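Participants wanted: household chores study at Ristell, Irkov site

Ristell is looking for people who do housework often and do it well. We study a simple question: can machines do ordinary chores at home yet? Our answer today is "some of them, slowly, and with many mistakes". We want to know better where the mistakes are, and for this we need people to compare with.

The study has the name Plestus. It runs in our workshop on the ground floor of the Lytvynenko building in Irkov. We have 23 places.

What you will do

You come for one session of five hours, with a lunch break. During the session you do chores from a list: folding towels, making a bed, sorting socks, wiping a table, hanging shirts, loading a dishwasher. You do each chore several times. For part of the session you work with your own hands. For the other part you hold a pair of grippers, one in each hand, and do the same chore with them. Most people find this second part tiring at first, and we give time to practice.

At the end you watch recordings of a machine trying the same chores and tell us, in your own words, what it does wrong. This conversation takes 50 minutes. Please be direct. We learned a lot in September from a hotel cleaner who stopped the recording every few seconds.

Who can take part

You are 18 or older. You do housework at home or as paid work: cleaning, laundry, hotel, care home, shop. You can stand, bend and kneel on a hard floor for short periods. You can lift a full laundry basket. You do not need to know anything about robots. If you have pain in the wrists or hands now, please do not apply this time.

People who fold or iron for their work are especially welcome.

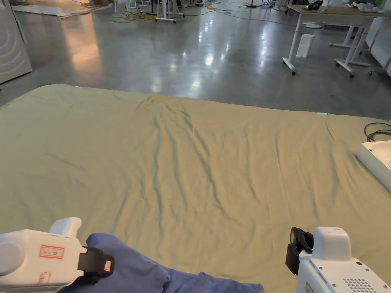
Bed sheets are the chore where we have the most questions. A plate keeps its shape when you pick it up, but a sheet has a new shape every time, and a machine has to find a corner before it can do anything useful. A person pulls the cloth once and it is mostly flat. With grippers even this is a real task: look at the long wrinkles still running through the middle of the green sheet, while near its edges it is mostly smooth. We would like to see how you would deal with them, and in which order.

What we offer

You receive 300 for the full session, paid by bank transfer, and we also pay local travel. Lunch and drinks are included. Knee pads are available. Your face is not recorded, but your hands and voice are. You can stop at any moment and you are still paid for the hours you did.

How to apply

Write to Marichka Dovhaniuk at the Ristell front desk before 30/11/2024. Tell us which chores you do most often and which one you like least. Questions about the recordings or your data go to Zoriana Harasym, who leads the study. We answer every message, also when all places are taken.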